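Clalbridge Evening Classes: Machines About the House
Notes for session 2: Can it tidy up yet?

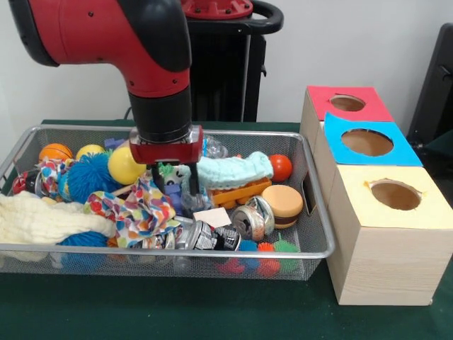 Gripper fingers reaching into a wire-mesh bin of balls, cloths, cans and toys.

Welcome back, everybody, and thank you for the lively questions last time (I'm still thinking about the one on ironing!). We spent our first session on machines that do one job in one place, such as the dishwasher, and now we come to the chore that most of you put at the top of your wish list, which was picking things up and putting them where they belong.

It sounds so easy when we say it to a child. Have a look at the bin again, though, and try to plan the job as if you had only two stiff fingers to do it with. A ball is a friendly sort of shape, but it rolls if you nudge it. A crushed can has no two sides alike. The cloths are the real trouble, because a cloth has no fixed shape at all, and when one is lying over or under something else you may lift three things while meaning to lift one. The clear plastic bottle beside the fingers deserves a mention too: cameras often struggle with see-through things, as they mostly see whatever is behind them.

Then there is the sorting. Does a crushed can go with the toys or with the rubbish? You and I know without thinking, but somebody has to teach the machine, and every household has its own rules. In ours the good tea towels and the floor cloths look identical to everyone but me.

Let's do a few sums, as promised. Suppose a machine gets 382 picks right out of 400. That sounds splendid, and for a warehouse with a person standing by it may well be good enough. Now suppose your house needs 100 things picked up in a day. At that rate you would come home to four or five muddles every evening, and over 1000 picks you'd have 45 of them. Whether you'd mind depends very much on whether it was a sponge or your best glass!

So, my answer for now is "some of it, slowly, with somebody nearby". Shop floors are further along, chiefly where the same parts turn up day after day, and we'll come to those next time with the Romano packing line.

For next session, please read the Rutherford handout, pages 2 to 6, and bring a list of what is in one drawer at home. Put a star by anything soft, shiny or see-through. Tea is at the usual time, and the Zallo worksheets are on the side table if you missed them.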